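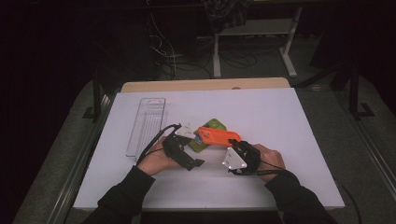
Skernby Word List

Hello and welcome! Skernby is a list of 3000 dialect words for weather, collected from old letters, parish newsletters and a lot of long phone calls. If you have ever wanted six ways to say "drizzle," you are going to love it in here.

What's in the download

words.csv has the full list, one word per row, with a plain English meaning and the region it came from.
quotes.csv has 1000 sample sentences, matched to the words by the id column.
notes.txt is a grab bag of spelling arguments, mostly between me and Fiona Cairns (she was usually right).

Getting started

Open either CSV in any spreadsheet program. The files are UTF-8, so pick that if you are asked — otherwise the accented letters come out as soup. Regions are spelled out in full, and a blank region means we couldn't pin the word down.

What changed in version 2

Magnus Jardine sent in a wonderful batch of fog words in June, and they are all in now! Urszula Sadowski fixed the sorting, so words with apostrophes no longer sink to the bottom. The old "mood" column is gone.

Known problems

Some words for sleet are also listed under snow. Sound clips are not included yet.

Sharing

Use it for anything you like, including games and crosswords. Please credit Skernby and send corrections to Melati Sinaga, who looks after the master copy.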